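6. Recording Suturing Examples

This section covers the collection of two-arm suturing episodes with the Drellik recorder. Complete the joint calibration in section 5 first. Episodes recorded on an uncalibrated arm are rejected at upload.

6.1 Before the first episode

1. Start the recorder and wait for both arm channels to show READY.
2. Enter the operator name and the task code. Use STITCH for needle passes and TIE for knots.
3. Set the capture rate to 30 frames per second. Joint positions are resampled to match.
4. Check that the point where the two instruments meet falls in the lit center of the view. Dark corners are acceptable. Dark instrument tips are not.
5. Leave completed knots and trimmed tails where they lie. The model needs examples with earlier work in view. 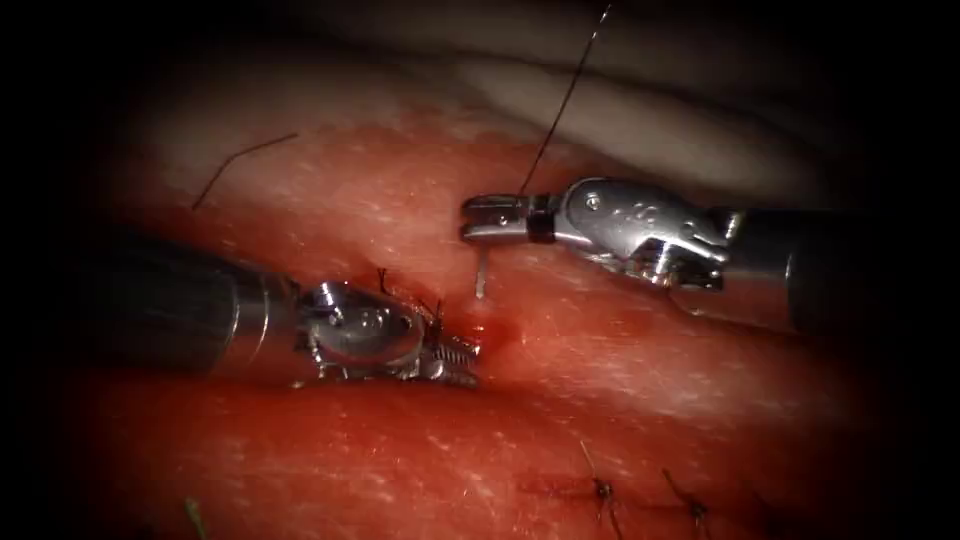 Can one episode contain more than one stitch?
Only if the task code is STITCH-MULTI. Under any other code, press MARK END after each stitch and open a new episode. The segmenter does not split long recordings.

6.2 Recording an episode

1. Hold both instruments still until the counter starts.
2. Press MARK START, then begin the motion.
3. Work at normal speed. Slow, exaggerated motions train slow, exaggerated motions.
4. If the thread slips, recover and carry on. Add the tag RECOVERY when the episode closes.
5. Press MARK END with both instruments still.

Note: An episode may hold up to 4,000 frames. The recorder stops at the limit and keeps what it has, flagged TRUNCATED.

Caution: Do not move the camera between episodes of the same batch. If it is bumped, close the batch and repeat section 5.3.

6.3 Labeling knot episodes

TIE episodes need phase labels in addition to start and end marks. Label WRAP from the first contact of thread and jaw, and PULL from the first frame in which both instruments move apart. Where the thread is hidden behind a wrist, label by the joint data and set the OCCLUDED flag.
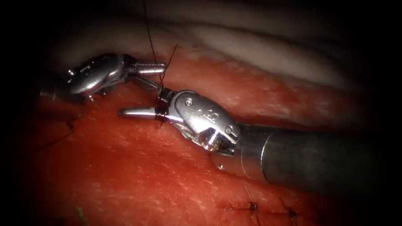
Flisamska, January

Changes to this section: the WRAP label now includes loops clamped on the jaws before the pull begins. Batches labeled under the old rule need a second pass. Elvia Arriaga keeps the list of affected batches; send corrections on labels to her and questions on the recorder to Everaldo Xavier.

6.4 Closing a batch

1. Review every episode tagged RECOVERY or TRUNCATED.
2. Delete false starts. Do not delete failed stitches – set the outcome to FAIL and keep them.
3. Run the batch check. A STITCH batch needs at least 900 accepted episodes before it can be used for training.
4. Upload to the Esteves store and wait for the receipt number before clearing the local disk.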